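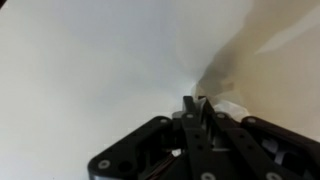 Students who do not sleep: a talk with a college nurse in Drakimura

Student life > Health > Interviews

The health room of Prasis College is on the ground floor, between the post boxes and a stairway. On the Saturday of our visit it is open only until noon, but already at ten there are three students waiting on the bench. The nurse who receives us has worked in this room for many years and asked that we leave out her name. "They come to me, they should not find me on the internet," she says.

We came to speak about sleep. Last year the college asked 400 of its students how they slept during term. Of these, 37 per cent answered that they slept less than six hours on most nights. The nurse was not surprised by it. "I was more surprised that they told the truth. When I ask a student directly, the answer is always that he sleeps fine. Then I ask what time he went to bed yesterday, and he has to think."

Most of the students who visit her do not come for sleep at all. They come with headaches, with a cold that stays for a month, or with a stomach that hurts before every seminar. She treats what they bring, and afterwards she asks about the nights. In her experience it takes two or three visits before a student will talk about them openly.

I ask her what keeps them awake. I expected that she would begin with telephones, but she begins with the walls. "Have you been inside the Sun building? You can hear your neighbour put down a cup. Someone comes home at one, someone gets up at five for a shift in the bakery, and the person between them hears both." Sun is the oldest of the residences, and first-year students are usually placed there. She has asked several times that they be mixed with older students, who have, as she puts it, already learned to close a door.

After the walls comes work. Many students in Drakimura have an evening job, and the last bus from the centre leaves at half past midnight. A student who finishes in a kitchen at midnight cannot sleep at once. "The body is still carrying plates," the nurse says. "I cannot tell them to stop working. They pay the rent with it. So we speak about what happens in the hour after, and about the lectures at eight." 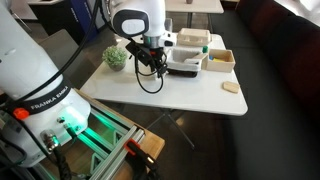 The early lectures are a subject on which she has a strong opinion. She would like to see nothing compulsory before half past nine, at least for the first year. Some of the teaching staff agree with her and others have told her that young people must learn discipline. She answers them that she was also young, that she worked nights on a ward, and that she remembers very little of what she was taught in the mornings.

And the telephones? "Yes, of course, the telephones. But I have stopped to begin there, the conversation is finished immediately. They have heard it from their mothers." What she does advise is to charge the phone on the other side of the room. It is a small thing, and the student must stand up to turn off the alarm.

She is more worried about the energy drinks and the tablets. During the exam weeks she sees students who have had five or six cans in a day and whose hands shake when she takes their blood pressure. Some have taken tablets from a friend without knowing exactly what they were. "I don't shout. If I shout, the next one will not come to me. I ask to see the packet, and if there is no packet, I send them to the doctor the same day."

Since the autumn the college offers a sleep course with the name Enitz. It is one hour a week for five weeks, in a small group, and 60 students have finished it so far. They keep a diary of their nights, and they learn to get up at the same hour also on the weekend. This last point is the least popular one. The nurse leads two of the groups herself and says that the diary alone already changes something, though she would not promise it to everybody. For a student who has slept badly for years, or who is very low in mood, the course is not enough – then she writes a letter to the doctor and, if the student wishes, goes along to the first appointment.

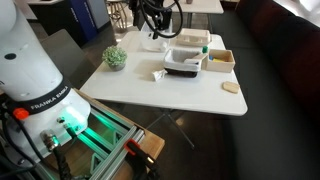

The Franka Emika arm at its base, with the green light on.

I ask if parents contact her. Sometimes they do, mostly in November, and she can tell them almost nothing. She tells them to telephone their child in the afternoon and to ask what he has eaten. "From this they will learn more than from me."

And how does she sleep herself? She laughs at the question for some time. "Badly, when there is a full moon. Otherwise from ten to six, with the window open." Then she looks at the clock and at the door, where the bench has become full, and asks us to let the next student in as we leave. The groups for the spring begin in March, and one can register at the health room or by a note in the box outside.

Last updated: March

Contact the editors | Copyright Drakimura Student Pages | Back to top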